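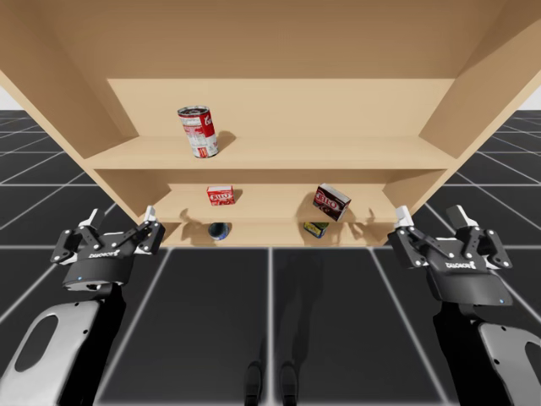
Figure 1. Simulated shelf task with two arms and five grocery items.

Equipment Plan for a Shelf Restocking Cell
Anisa Harahap and Stavros Makris

1. Purpose

Our department set aside money for one small automation cell, and our task was to say what should be bought with it and in what order. The cell will be used for the Gotgate project, which studies picking packaged food from store shelves. We did all of the work in simulation so that no hardware had to be ordered before the plan was approved.

2. Budget

The equipment limit is $3000. This does not include the arms, which the lab already has on loan until March. We asked two suppliers, Brandavov and Grorard, for prices on shelving, fingertip pads, mounting plates and cables. Brandavov was cheaper on the plates but would not split a set. Grorard quoted $592 for everything except the shelving, with delivery included. We used the Grorard quote in the plan.

The shelf unit is the largest cost after that. We first priced a metal one from Valente, then changed to wood, which we can cut in the student shop if the board spacing is wrong.

3. Grippers

Most of our discussion was about whether to pay for a second gripper type. Cans and cartons ask for different things. A can has a curved side and a fixed width, while a dessert box can be approached across its wide front or its narrow side, and the opening needed changes a lot between the two.
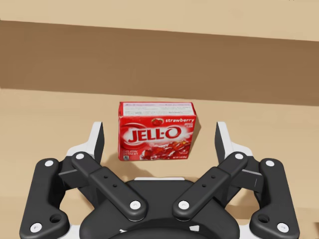
For the carton trials we started with the fingers open on both sides of the box and closed slowly. We set the closing force low, since thin cardboard dents easily and the simulator does not model denting. That is a gap in our results. We recommend buying one set of softer pads and testing them on real boxes before any money goes to a second gripper.

4. Order of purchase

The shelf and pads should be ordered first. Mounting plates can wait until the table height is settled. We would hold back $2000 until the pad tests are finished, and Stavros will update the price sheet then. Supplier quotes are good for 9 weeks.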